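Speaker notes: What Your Floor Is Telling You
Plerside home show, small stage, 31 May 2025

Slide 1. Title
Wait for the door to close. Say hi, say how happy I am to see so many people who want to spend a Saturday-type morning on floors. Ask for hands: who has redone a floor in the last year? Who is about to? Who is here for the chairs?

Slide 2. The biggest thing in the room
Start with the Farkosby house. Long narrow living room, north windows, lovely furniture, and the owners kept buying lamps. They bought six! Then they pulled up the old dark carpet and two of the lamps went straight to the basement. The floor is the largest surface you own after the ceiling and it throws light back at you all day long.
(Pause. Let them look at the before and after.)

Slide 3. Pale floors
I love a pale floor and I'm not going to hide it. Whites, grays, soft stone looks. Talk about undertone: hold the sample next to your wall paint, at breakfast and again at night. A gray that looks calm in the showroom can go blue or even a bit purple at home.
Mottling and veining are your friends. A plain flat white shows every crumb. A faint pattern forgives you.
Mention repeat! With printed tile, ask how many different faces there are in the box. If the answer is two, you will see the same streak over and over and it will drive you up the wall.

Slide 4. Dark wood next to light stone
My favorite part, so don't rush it. Strong contrast makes an edge, and your eye follows edges. Run the dark wood along the long sides of a room and the room stretches. Run it across and the room gets shorter and cozier. Same materials, same money.
Grain direction counts too. Lay the boards out dry and leave them there overnight before you commit.
Story of the Từ tea room: they changed direction halfway through the job, lost 51 boards, and would do it again tomorrow. Gorgeous place.

Slide 5. Where the two meet
Flush, strip, or step. Flush is the prettiest and the hardest. Check both thicknesses before ordering, including the glue and any underlay. Wood moves with the seasons and stone mostly doesn't, so leave the gap the maker asks for and fill it with something that gives.
If there's time, pass around the three sample joints. Get them back this time.

Slide 6. Measuring
Quick one. Isix apartment, 1047 square feet on the listing, and only 97 of it was the hall everyone was arguing over. Draw your plan on graph paper, mark every doorway, then mark the furniture that never moves. You may find that the fancy material only needs to go where people will see it.

Slide 7. Rugs, shoes, chair legs
Felt pads, please, all of you. Replace them every April, same day as the smoke alarm batteries. Doormat inside and outside. Rugs need a pad that won't stain, so read the label.

Slide 8. Questions
Usual ones: heated floors (yes, with care), dogs (matte finish), can I paint it (sometimes, come and see me after). Leave this last slide up while people talk, and point them to the sample table on the way out.
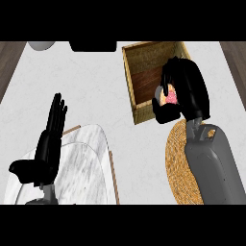

Slide 8: Pale mottled floor with dark wood at the sides (computer rendering)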